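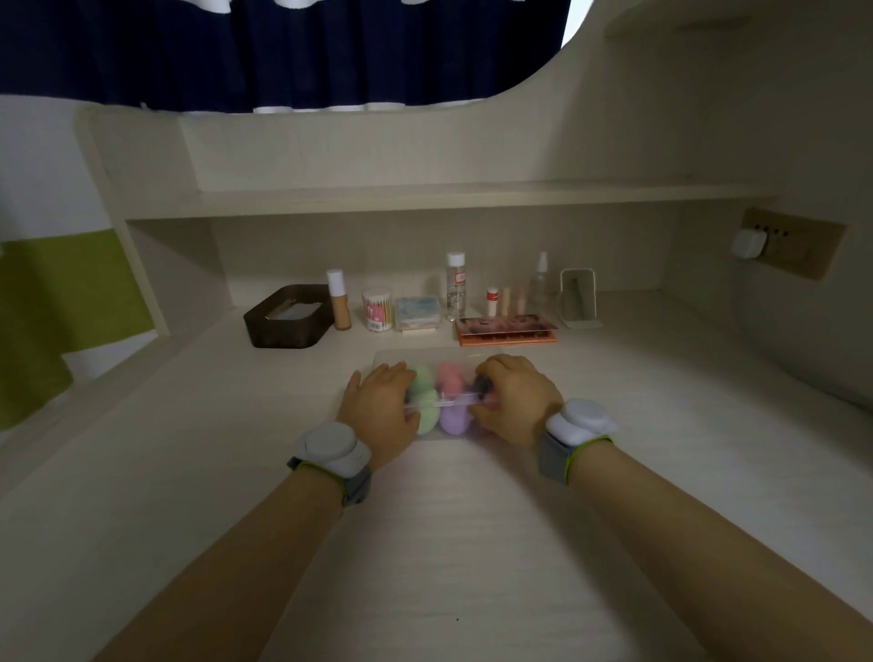
Las dos manos sobre la caja, con un módulo de seguimiento en cada muñeca.

Buscar en la comunidad Escriba una palabra clave Todas las categorías Buscar

Desfase lateral del brazo derecho en una célula Flukar con demostraciones tomadas con pulseras Hiltum

Yevhen Mykhailiuk

Tengo una célula Flukar de dos brazos con pinzas paralelas, montada en banco. La tarea es abrir una caja de plástico transparente con tapa abatible, meter o sacar esponjas de maquillaje y cerrar la tapa. Las trayectorias no se programan punto a punto: se graban con una persona que hace la tarea a mano, con una cámara en la cabeza y una pulsera Hiltum en cada muñeca, y después se convierten a poses de pinza con el módulo de importación de Moroz.

La grabación se hace lejos de la célula, en una mesa encajada bajo una litera. El sitio es estrecho pero cómodo para un operador sentado, y al fondo de la mesa hay objetos de tocador que se han dejado como contexto visual.

El problema es el siguiente. El brazo izquierdo reproduce bien. El derecho llega a la tapa con un desfase lateral de 17 mm hacia fuera, siempre en el mismo sentido. Con las esponjas el error se nota menos, ya que la pinza abierta deja margen y la esponja se deforma. Con el borde de la tapa no hay margen y la pinza cierra en el aire.
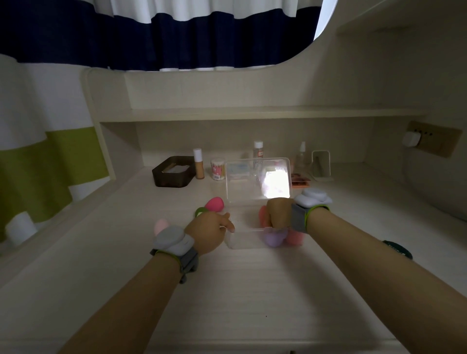

Tapa abierta, mano izquierda en la esquina de la caja y esponja coral en la derecha.

Lo que he comprobado hasta ahora:

– Cero de los dos brazos, con el útil del fabricante. Correcto.
– Transformación entre base izquierda y base derecha. Repetida dos veces, sin cambio apreciable.
– TCP de la pinza derecha. Medido con punta de contacto, dentro de tolerancia.
– Intercambio de módulos entre muñecas. El desfase sigue en el brazo derecho.
– Sincronización entre cámara y pulseras. Sin saltos en el registro.

La última tanda tiene 3050 trayectorias importadas. Si el error está en la importación preferiría corregirlo por lotes y no volver a grabar.

Hay un segundo síntoma que quizá no tenga relación. Con la tapa levantada aparece un reflejo blanco fuerte en el plástico y el estimador de pose de la caja pierde el borde superior durante una parte de la secuencia. Al recuperarlo, la caja «salta» en el mapa y Moroz reajusta la pose de la mano respecto al objeto. No sé si ese reajuste puede introducir un error constante. 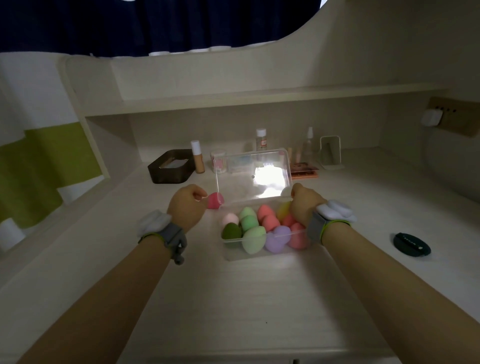

Sujeción de la tapa con la derecha y esponja coral en la izquierda.

Agarre que más falla: la mano derecha sostiene la tapa vertical por su borde derecho y la izquierda trabaja con las esponjas. En la célula, el brazo izquierdo ejecuta su parte y el derecho se queda fuera de la tapa.

¿Alguien ha visto un desfase así, constante y en un solo lado?

bancada_norte

Un error constante, en un solo brazo y que no viaja con el módulo apunta a la transformación muñeca–pinza, y no al sensor. Hay que separar tres cosas que Moroz guarda en sitios distintos:

1. La pose del módulo en el sistema de la cámara. Es lo que mide el equipo.
2. La transformación del módulo al centro de agarre de la mano. Es un valor fijo por operador y por lado, y se obtiene en la calibración inicial.
3. La transformación del centro de agarre al TCP de la pinza. Es un valor fijo por célula.

Al intercambiar módulos solo se ha descartado el punto 1. El punto 2 se asocia al lado, no al número de serie, así que el fichero de la mano derecha se siguió aplicando igual.

La causa habitual es que la correa haya girado sobre el antebrazo después de calibrar. El módulo va separado del eje de la muñeca y el centro de agarre queda por delante, de modo que unos pocos grados de giro se convierten en un desplazamiento lateral de milímetros en los dedos. En una pinza que agarra un objeto blando pasa desapercibido. En el borde de una tapa fina, no.

Comprobación, sin volver a grabar nada:

Exporte una sola trayectoria y dibuje la distancia entre los dos centros de agarre en un instante en que las dos manos toquen la caja cerrada por los extremos. Esa distancia se puede comparar con la longitud real de la caja, medida con calibre, más los grosores de dedo que use su modelo. Si sobra lo mismo que falta en la célula, el error ya está en los datos y no en el robot.

Para la corrección por lotes:

– Haga una copia de la carpeta de calibración antes de tocar nada.
– Abra el fichero del lado derecho y anote los tres ángulos y las tres traslaciones.
– Estime el giro con al menos cinco trayectorias de tapa. No use las de esponja.
– Introduzca el giro en el ángulo alrededor del eje del antebrazo. No compense en la traslación: funcionará con la mano en una orientación y fallará en las demás.
– Reimporte un lote pequeño y ejecútelo en la célula a velocidad reducida, con la caja vacía.
– Si el residuo es aceptable, reimporte el resto.

Esto vale si la correa giró una vez y se quedó así. Si fue girando durante la sesión el error no será constante. Usted dice que lo es, así que tiene arreglo.

Sobre el reflejo: Moroz permite fijar la pose de la caja a la última estimación válida mientras la confianza esté por debajo del umbral. Active esa opción. El reajuste desplaza las dos manos por igual, por lo que no explica un error solo a la derecha, pero conviene quitarlo igualmente. En la toma de la esponja coral en la mano derecha el brillo está en la mitad derecha de la tapa. En la otra con la tapa levantada cae hacia el centro. Un difusor delante de la luz debería reducirlo en ambas posiciones.

pinza_blanda

A mí me pasaba algo parecido y era el TCP. Vuelve a medirlo con la pinza caliente, tras media hora de ciclo. También aprieta los tornillos de la brida.

Si no, mete un offset de 17 mm en la base derecha y a correr.

Taller Mullalska

No recomiendo tocar la base derecha. Con el offset en la base se desplaza todo lo que hace ese brazo, también lo que ahora funciona, y se pierde la relación con el brazo izquierdo en las maniobras a dos manos. En una célula Flukar, además, la zona de anticolisión se calcula desde las bases.

Añado lo que hacemos aquí en el mantenimiento de la grabación, que complementa la primera respuesta:

La correa se coloca siempre a la misma distancia del pliegue de la muñeca. Usamos 34 mm hasta el borde delantero, medidos con una plantilla de cartón. Se marca la piel o el guante con un trazo a cada lado de la correa. Si al acabar el bloque el trazo no coincide, el bloque se recalibra antes de importar.

La calibración se repite al principio y al final, con las dos manos sobre una regla rígida apoyada en la mesa. La diferencia entre ambas se guarda con los datos.

Los contactos y la superficie exterior del módulo se limpian con paño seco. La tela se cambia cuando el cierre deja de sujetar. Una correa floja con el módulo bien fijado da justo este síntoma.

En la célula, después de cualquier reimportación, pasamos primero la secuencia de tapa. Es la más exigente y tarda poco.

Comentarios

Yevhen Mykhailiuk – 16 de noviembre
Hecha la comprobación de la distancia entre centros de agarre. Sobra casi todo el desfase en los datos, así que el robot queda descartado. Corregido el ángulo en el fichero derecho y reimportado un lote de prueba: la pinza coge el borde de la tapa. Queda un residuo pequeño que atribuyo al cierre de los dedos. Lanzo el resto esta noche.

bancada_norte
Guarde también el fichero antiguo con los datos originales. Si más adelante recalibra, necesitará saber con cuál se importó cada lote.

cinta_y_rodillo
¿El umbral de confianza de la caja en qué menú está? En mi versión de Moroz no lo encuentro.

bancada_norte
Importación, Objetos, Avanzado. Si la versión es anterior a la de abril hay que editarlo en el fichero de proyecto.

pinza_blanda
Lo de la base lo decía como prueba rápida, no para dejarlo.

lm_soto
Con el reflejo en tapas transparentes nos fue mejor girar la luz que bajarla. Teníamos un foco de 2000 lúmenes sobre la mesa y a media potencia seguía perdiendo el borde.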